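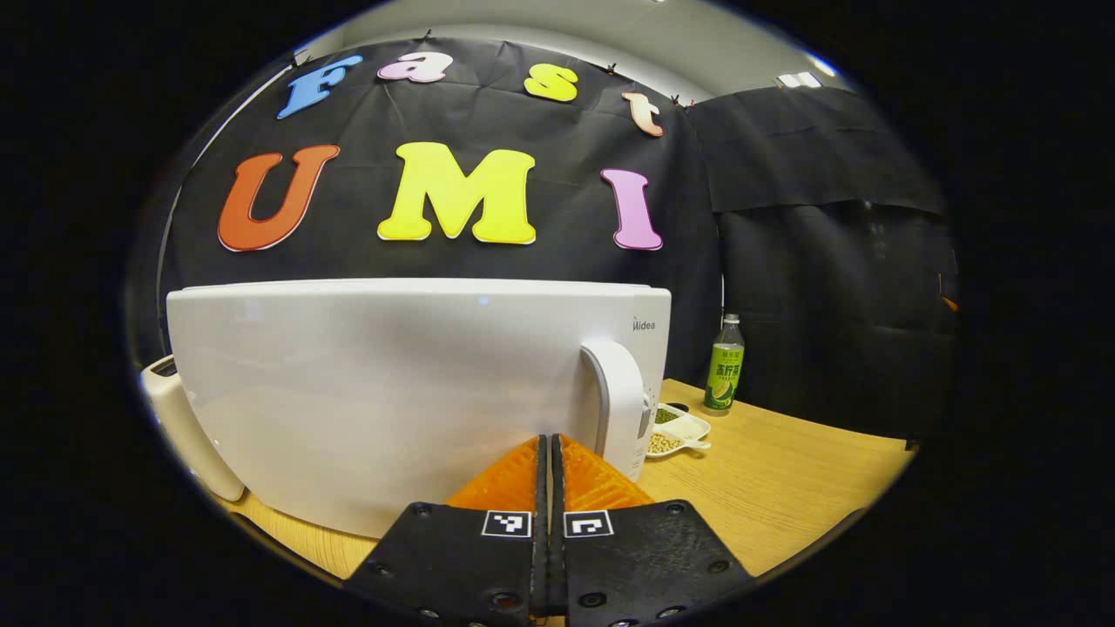

**Revised elevation model released for the Marar glacier basin**

Mapping firm Rundlow has released a second version of its elevation model of the Marar basin, built from satellite radar passes and stereo optical images collected between May and September. The model covers 201 glaciers and the upper part of the Sustska valley, where steep walls left large gaps in the first version.

Grid spacing has been reduced from 26 meters to 13. Vertical error on bare rock is given as up to 2 meters, measured against survey points on the valley floor and along the eastern ridge. Error on snow is larger and varies with season. Radar signals pass some distance into dry snow before they are reflected, so surface heights in the accumulation zones tend to read low. A correction has been applied above the snow line, and the uncorrected grid is supplied as a separate layer.

Indira Bangera, who led the processing, said most of the work went into shadowed slopes on the north side of the basin. "We had usable optical data there only near midday," she said. "For the rest we combined ascending and descending radar passes and masked the cells where they disagreed."

Masked cells are marked as no data and have not been interpolated. Users who need a continuous surface for runoff modeling will have to fill them separately.

Thirumalai Pillai, a hydrologist who tested an early copy, said drainage divides near the Sustska outlet had shifted from those in the first version, and that existing catchment outlines should be redrawn before the two are compared.

The grids, error layers and processing notes can be downloaded in GeoTIFF format. An update covering the lower valley is planned.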